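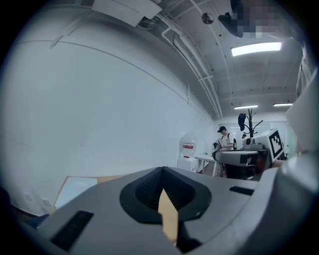 Flamside Sky Observation Club, Case Review Section

Forum > Case Review > Closed and reopened cases
Thread: Marikar reservoir light, is the altitude figure usable?

c_vondracek
Reopening this one after going through the paper file again. Summary for anyone who hasn't read it. Two witnesses in a parked car on the east shore road at Marikar reported a steady orange-white light moving right to left over the water. Duration "a couple of minutes." No sound. The file gives an altitude of 1,670 meters and a classification of unidentified.

My problem is with the altitude. Neither witness gave one. It shows up for the first time on the second page of the investigator's worksheet, with no working next to it. As far as I can tell it was derived from an elevation angle and an assumed distance, and the assumed distance is the width of the reservoir. Nothing in either statement puts the light over the far shore. One witness says "past the water" and the other says "over the water," and those aren't the same place.

I propose striking the figure and changing the status to insufficient data.
Ctibor Vondráček

ridgeline_obs
Agree on striking the altitude. Disagree on the status. We have bearing at start, bearing at end and an elevation angle for both. That's more than most files in the archive.

noren_station
The bearings were taken by the investigator with a hand compass at a later site visit, with one witness pointing. Was that corrected for declination? The worksheet has a box for it and my scan shows the box blank.

c_vondracek
Blank on the original too. Also no note of whether he stood clear of the car. I've seen a compass pulled well off by standing next to an open door.

S. Onishi
I did the site visit, so I can answer part of this. The readings were taken at the guardrail. The guardrail is steel. I wasn't thinking about it at the time and I would do it differently now. Declination was not applied. Treat the bearings as magnetic and add a generous error.

The altitude isn't mine. I wrote down the elevation angle as a clenched fist at arm's length above the ridge, plus a bit. Someone else turned that into meters.

ridgeline_obs
"Plus a bit" is going in the glossary.

malachy_mg
Do we know which fist? I'm only half kidding. The usual ten degrees per fist assumes an adult with normal proportions and the arm straight. If the witness did it seated behind the wheel you lose some arm extension and the angle gets larger. And measured above the ridge is not the same as measured above the horizon. What does the ridge subtend from the guardrail?

S. Onishi
Seated for the sighting, standing for the site visit. Ridge angle not measured. It can be taken off a topographic map.

noren_station
Did it just now. High point of the ridge on that bearing is 2,054 feet on the sheet I have. I need the road elevation and the distance to finish, and the distance depends on the bearing, so we're back to the guardrail.
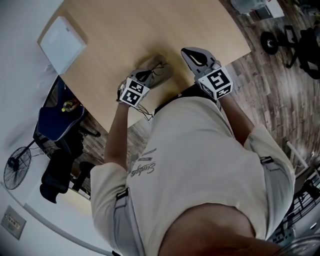

Page 2 of 3: Aircraft and satellite checks

b_dominguez
I don't understand why we're refining the geometry before anyone has ruled out an airliner with landing lights on. Silent, steady, orange-white, slow crossing. A jet on a long approach into the regional field does exactly that when the wind is carrying the sound away. The file has one line on this: "No aircraft, per airport." Per whom at the airport? Asked what, for what time window?

c_vondracek
The phone note is in the file. The question asked was whether there had been "anything unusual." The answer was no. A scheduled arrival isn't unusual, so that answer tells us nothing about scheduled arrivals.

b_dominguez
Then it was never checked. My vote is probable aircraft.

ridgeline_obs
You can't go from "never checked" to "probable." If it was never checked, the honest entry is "not checked." I have the same objection when people do it in the other direction.

b_dominguez
Base rate. Most steady lights on that side of the valley are traffic for that field. I'm comfortable with probable and I'd downgrade it if the arrivals list came back empty.

malachy_mg
Right to left seen from the east shore road, looking west across the water, is north to south. Which runway was in use? Arrivals from the north pass behind the ridge for part of the route, and a light on that path should drop out and come back. Neither witness mentions it dropping out.

b_dominguez
Neither witness was asked.

malachy_mg
Fair. That's a question we can still put to them.

noren_station
On satellites: a couple of minutes is short for a full pass but fine for part of one. The color is against it, and so is the low elevation. I ran the bright objects for the reported time and got no match within 6 degrees of the path. With the bearings as bad as they are I wouldn't lean on that. The reported time is also a problem. One witness has it from the dashboard clock, the other from memory.

S. Onishi
The dashboard clock was checked at the site visit. It was 50 seconds fast against the radio time signal. That one I did write down.

noren_station
Good, that helps a lot. I'll rerun with the corrected time and a wider search band.
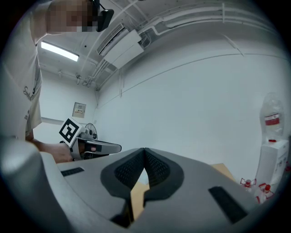
I'll also do it twice, once with the bearings as magnetic and once with declination applied, so that nobody has to take my word for which one fits better. Results go in the case folder as plain text.

Sastadness
New here, reading through the archive. Is there a reason the two witnesses were interviewed together? Their statements use the same phrase ("like a lamp being carried") in the same spot. I'd count that as one statement with two signatures.

c_vondracek
They were interviewed together at their kitchen table. It was normal procedure in the club then. You're right that it limits the file. I'll add a remark on the cover sheet.

ridgeline_obs
I'd keep them as two. The later answers differ on color and on where the light was lost, and shared wording on one point doesn't erase that.

Sastadness
The differences come in the second half, after one of them left to answer the phone. It's in the margin of page four.

ridgeline_obs
Missed that. Still two for me, with the remark.

c.maccarthaigh (moderator)
Closing the status discussion for now so the file can be edited. Changes as of Sun 10 March: altitude struck, bearings marked as magnetic and uncorrected, elevation marked as estimated, aircraft check marked as not done, joint interview noted on the cover. Status goes to "open, pending aircraft check." Baltasar has asked for his vote of probable aircraft to be recorded and it has been.

Ctibor will write to the airport for the arrivals list and runway in use. Shigeru will contact the witnesses, separately, with Malachy's question about the light dropping out. Please don't post the wording of that question anywhere they might read it before they answer. Review again in April.
Caoimhe Mac Carthaigh

malachy_mg
Can someone also measure the ridge from the road with an inclinometer? Away from the guardrail.

S. Onishi
I will be out that way anyway. Inclinometer isn't magnetic, but I'll stand clear of it all the same.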